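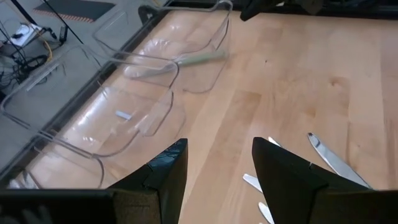 4 Sorting and Storing Table Knives

This section applies to all kitchens in the Henao residences, which at the last inventory held 2,685 pieces of cutlery between them. Forks and spoons are covered in the section that follows.

Before you begin

Wipe the tabletop and dry it with a clean tea towel. Wash the clear bins in warm water with a mild detergent and a soft cloth. Do not use scouring pads, methylated spirits or bench spray on clear plastic.

1. Check that each bin is empty and free of cracks, particularly along the rim.

2. Stand the bins in a row towards the back of the table, leaving the front clear for sorting.
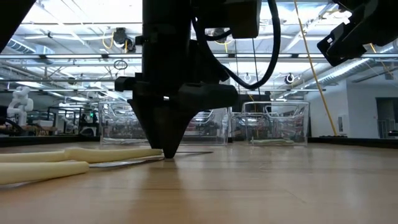
Figure 4. Clear bins in a row on a wooden tabletop.

3. Assign each bin to one handle colour before any knives are put away. Where a kitchen holds odd pieces, these share a single bin.

4. Tip the knives out gently. Do not drop them from a height onto a polished surface.

CAUTION: Table knives are blunt by comparison with kitchen knives, but the edge may still cut. Pick up each knife by the handle. Sharp knives -- paring, boning and bread knives included -- are not to be sorted by this method.

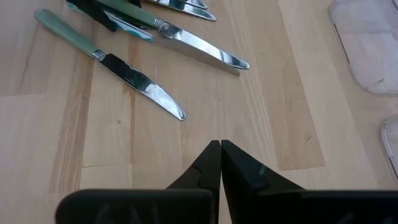

Henao Kitchen Manual | Page 31

5. Lay the knives side by side with the handles pointing the same way. Separate any that overlap.

6. Inspect the join between handle and blade. Food residue tends to collect in a ribbed collar and should be removed with a soft brush.

7. Group the knives by handle colour. Pale green handles are kept together; black and striped handles are treated as odd pieces.

8. Place each group in its bin, handles towards the front. Do not fill above the rim.

NOTE: A dull or grey blade is not in itself grounds for disposal. Set the knife aside for polishing and record it in the kitchen log.

Replacement knives are ordered each May through the Grarkia store. Enquiries about odd pieces should be directed to Ngọc Lưu, Household Stores.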